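Stacking and storing plastic trick-or-treat pails without cracking the handles

Posted in: Storage and Organizing > Seasonal items
Last activity November 15, 2024

Robel Kumsa
I keep the Halloween supplies for an after-school program. Most of the volume is plastic pumpkin pails with the printed faces, in several colors. They nest, but not well. The stack goes in crooked, and by the time I take it out again a handle or two has come off or the plastic has a white stress line next to the pivot hole. Last year's stack also jammed, and I split the rim of one pail prying it out.

The pails sit on a shelf in an unheated shed from November until the following fall. The shelf opening is 90 cm wide and fairly low, so a tall stack has to lie on its side.

What I would like to know:
Should the handles be left up, folded down, or removed?
Is there a way to keep nested pails from locking together?
Does lying the stack on its side do any harm?

I would prefer not to buy a bin for each pail. Replacement handles do not seem to be sold separately, at least not by the store where we got these.

Arif Gamage
Just take the handles off. They pop right out. I put all of mine in a freezer bag and throw it in the top pail. Never had a problem.

Comment from Robel Kumsa: Mine do not pop out easily. Two of them broke when I tried it in the shed in January.

Comment from Arif Gamage: Do it indoors then.

Imtiaz Gunawardena
The jamming and the broken handles are largely the same fault, so I will take them together.

A pumpkin pail is wider around the middle than at the base. It does not have the straight taper of a utility bucket. When one goes into another, the upper pail stops where its widest part meets the inside of the rim below. Push past that point and the rim stretches over the bulge and then closes on it. That is your jam. If a handle is lying inside the lower pail at the time, it becomes a wedge on one side, the stack leans, and the load goes to the pivot.

Procedure I use:

Sort by size first. Pails from different makers can look the same and differ by a few millimeters at the rim. Set each pair on a table and look at the rims from the side. The larger pail goes on the bottom.

Wash and dry them completely. Sugar residue glues plastic to plastic, and water trapped between two nested pails will stay there for months.

Swing every handle down to the outside before nesting. A handle left up gets in the way of the pail going in, and one folded inward ends up under it. If your handles are too short to clear the rim, leave them up and let them stand outside the pail above.

Put a spacer between pails. A strip of corrugated cardboard 2 inches wide, bent into a ring and dropped in the bottom, is enough to stop the upper pail short of the tight point. Crumpled newspaper works but compresses over the season.

Lower each pail in straight and let it rest under its own weight. Do not press. If it rocks, lift it out and look for a handle. 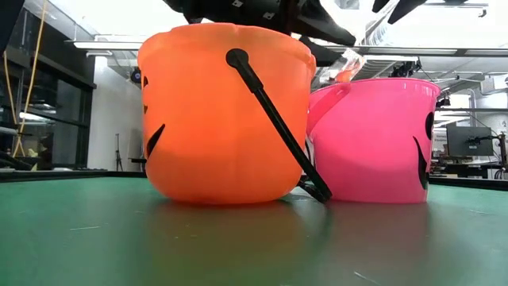 Orange pail with its black handle down on the outside, pink pail with its handle up.

The faces are printed on the outside, so the ink rubs where the rim of the lower pail touches it. Turning all the faces the same way does not prevent this, but a sheet of tissue between pails does. I only bother with it for pails I want to keep looking new.

As for lying the stack on its side: acceptable for short stacks, provided nothing is placed on top. The lowest side carries the load and the rims can go oval over a hot summer. I would make several short upright stacks instead, if the shelf height allows two or three pails each.

To free a jammed pair, do not pry. Run warm tap water over the outer pail only, wait a minute, and twist while pulling. Cold water in the inner pail at the same time helps.

Comment from Robel Kumsa: Cardboard rings work. I got three per stack standing upright under the shelf. Is the white line at the pivot hole repairable?

Comment from Imtiaz Gunawardena: No. The plastic has already yielded there. Use that pail for something light and do not hang it by the handle.

Ruwan Majumder
Agree with the above on spacers. One addition: label the stacks by size with masking tape on the base, where it does not show. We mixed two sizes in April during a cleanout and had to sort the whole shelf again. Also check for leftover candy before you wash. Mice will find a single wrapper in a shed.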